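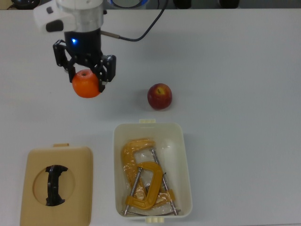

**How long should a garden table be left to dry before a winter cover goes on?**

At least two dry days for a slatted timber top, with the legs included. A metal or glass top can be wiped down and covered the same afternoon.

## Winter covers for patio tables

Project report, Outdoor Products and Materials module, Nanddale College
Submitted Dec 24, 2021

### 1. Purpose of the project

The project examined fitted covers for patio tables and the damp that collects underneath them. Garden retailers advise customers to cover furniture from late autumn, and most product leaflets describe the cover as waterproof. They say much less about the air inside. The project set out to establish whether a vented cover keeps a timber top drier than an unvented one, and whether a spray treatment makes a difference to an older cover.

### 2. Covers and tables

Three covers were used:

- **Lidwood Standard**, unvented, coated polyester, drawstring hem
- **Vieira Vented**, coated polyester, two mesh vents below the top seam
- **Lidwood Standard**, four winters old, treated with Presisent spray before the trial

Each cover was fitted to an identical square table with a slatted hardwood top. The tables stood in a row on the paved area behind the college workshop, open to the west and sheltered by a wall to the north. No furniture oil was applied, and the tops were brushed clean and left indoors until they were dry to the meter.
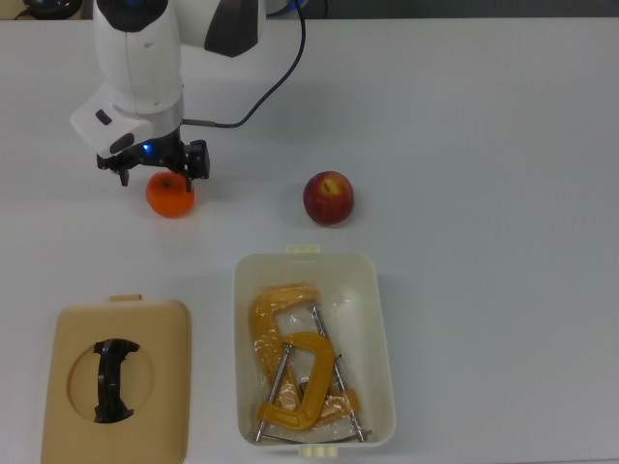
Condensation under a cover forms mainly on clear nights, when the fabric cools faster than the table beneath it. Drops gather on the inner face and fall back on to the top, where they stay between the slats. The first sign on timber is usually a grey or black speckle, and on a dark stained top it is easy to miss until spring. A plain white surface gives a far clearer view: the single mandarin on the white tabletop shows how sharply anything coloured stands out against it. For this reason a square of white card was fixed beside each slatted top, and marks were read from the card first and then looked for on the wood.

### 3. Method

The trial ran for 14 days in November. Moisture readings were taken from the centre slat and one outer slat every morning before the covers were disturbed by wind or sun. The covers were lifted at one corner only and put back at once.

At the end of the trial a pouring test was carried out on each cover. A can holding 1000 ml of tap water was emptied slowly over the middle of the cover, and the water that stayed in the sag was drawn off and measured. The cover was not pulled tight beforehand, as few owners would do so.
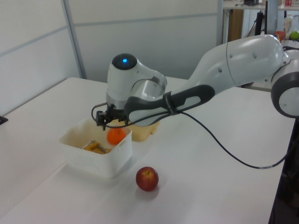 The drawn-off water was measured in a kitchen jug with a marked scale, which limits how closely the amounts can be compared. Small differences between covers should therefore be treated with care. The moisture meter was a pin type borrowed from the joinery department and was checked against its test block each morning.

### 4. Results

The vented cover gave the driest centre slat on most mornings. The outer slats differed very little, and after two windy nights the slat nearest the vents was damper than its neighbour, probably through rain blown in at the side.

In the pouring test the new Lidwood cover held 511 ml in the sag. The Vieira cover held less, owing to its stiffer top panel. The old cover shed water well after treatment with Presisent, but damp came through at both long seams. The spray had been applied to the panels and the seams alike, and a seam sealant would be a better choice for that part of the job.

Speckling was found on the card beneath the unvented cover only. No marks were found on any of the timber.
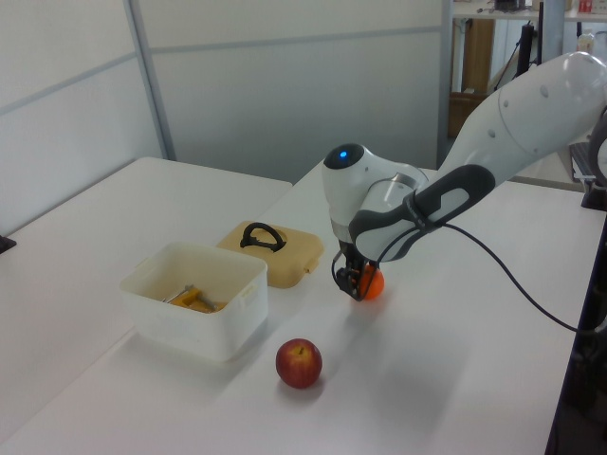
*Figure 4. Gripper lowered over a small orange on a white table.*

### 5. Advice to owners

A vented cover is recommended for timber tables kept outdoors all winter. The vents should face away from the prevailing wind. An upturned plastic bucket placed in the middle of the table will raise the fabric and stop water pooling, and it costs nothing if one is already in the shed.

Older covers may be kept in use if the seams are sound. They should be taken off on a dry day each month and the table left open for a few hours.

### 6. Limits of the work

One table was used for each cover, and the site was a sheltered one. A longer trial, running through to early spring and including a table on grass, would be needed before the findings could be applied to gardens generally. Cushion storage was left out of the project altogether.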